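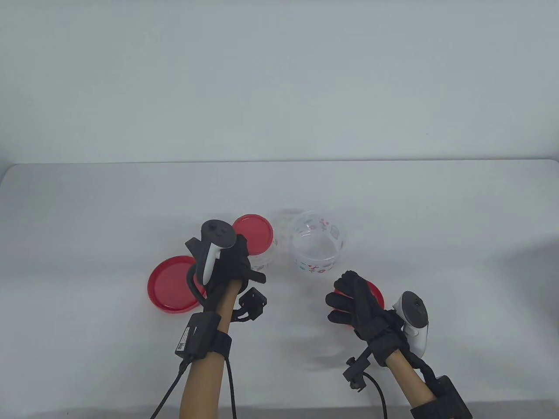 Fig. 1. Lid task, gloves and controllers on both hands.

Week 6 – Faults in hand tracking (Yeoh)

Read the Murthorpe report before lab. Short version below, fill in the rest yourselves.

What happened. February, Gerna rig, lids and clear containers. Operator was Davoud Shokri. Left hand pose drifted partway through the session and no alarm came up. Software kept saving. Niloufar Sharifi found it at playback – the hand in the data was sitting inside the table top.

Damage: 563 takes thrown out of 1027. Policy already trained on the bad ones. On the arm it drove the gripper down into the table and tripped the force limit. No one hurt. Forough Taheri hit the stop as well, correct move, do the same.

Cause. Controller mount had slipped on the back of the glove. The system tracks the controller, it does not track your hand. Glove to controller offset is measured once at the start and then trusted. Mount moves, offset is wrong, everything downstream is wrong too. Tracking quality still reads good the whole time!! Know this for the midterm.

Second fault, smaller: wrist cable pulling on a strap at full reach. Probably what started the slip, report doesn't prove it. 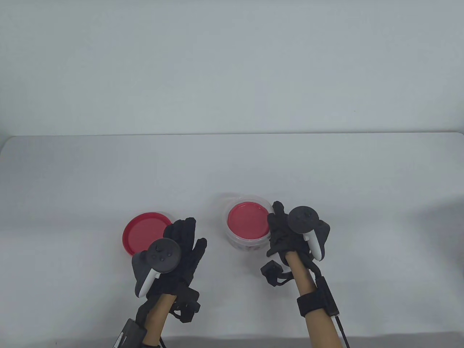
Fig. 2. Same task, capped container between the hands. Note cable runs at the forearms.

Checks, from Shahla Naseri's list:
– tug each mount before you calibrate
– reach to the far edge of the table, cables must stay slack
– touch the reference point at start and end of every block, compare
– more than 19 mm apart, dump the block and recalibrate
– straps re-done after any brake

Arm side: first run of any new policy at low speed, 2 people, one with a hand on the stop. Z floor set above the table in the controller, not just in teh script.

For next time: why did the quality number stay high? Half a page. Ansari ch. 4 helps, skip the Bunville section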